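Praddale Hobby Board > General Chat > Repair it or replace it?

mossy_kettle
26 September 2025
Hi everybody, hope you're all keeping well. I've got a question that has been rattling around my head since my bread machine died. It's a Bruron, I've had it since before my youngest started school, and one morning it just sat there blinking at me with a bowl of flour and water inside. The repair shop on Rivadeneyra Street quoted me more than a new one costs! My husband says throw it out. I say it has made this family a loaf nearly every other day and it deserves better. What would you all do?

tinplate50
Oh, I feel for you. I'm firmly on the repair side, always have been. My mother kept the same mixer going for most of her life with nothing but a screwdriver and a great deal of stubbornness. Did the shop say what was wrong with it? If it's the paddle or the belt you can do that yourself on a rainy afternoon.

mossy_kettle
They said "control board" and then sort of shrugged at me.

harborlight_jo
I'm going to be the grump here, sorry. I spent a whole May trying to save a dehumidifier, bought two wrong parts, and ended up buying a new one anyway. Your time is worth something too. If the new machine is cheaper than the repair, buy the new machine and enjoy your toast.

tinplate50
Jo, I love you dearly but that's how we end up with a landfill full of things that needed one small part. A control board sounds scary and most of the time it's a fuse or a tired capacitor.

harborlight_jo
"Most of the time" is doing a lot of work in that sentence! And please don't send a beginner poking around inside something that plugs into the wall.

pennywhistle_d
You're both a little bit right, if I may. Unplug it, leave it alone for a good long while, and only look. If there's a scorched spot or something bulging, take it to someone who solders. The Plollero repair evenings at the library are lovely for this, and they only ask for a donation.

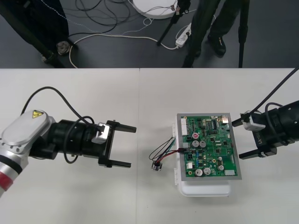
The other thing I'd say is to ask around for a dead machine of the same model. People give them away all the time when the pan wears out, and then you have a whole spare set of insides sitting in the closet. That's how I've kept my own going, and my sister's as well.

harborlight_jo
Okay, the donor machine idea is a good one, I'll give you that. I still say set yourself a limit before you start. Mine is 50 dollars and not a penny over.

mossy_kettle
You are all so kind, thank you. I'm going to try the library evening first and put a note up at work asking for a dead Bruron. In the meantime I'm kneading by hand, and my shoulders have opinions about it.

tinplate50
Let us know how you get on! And if you end up with a spare paddle, I'm looking for one.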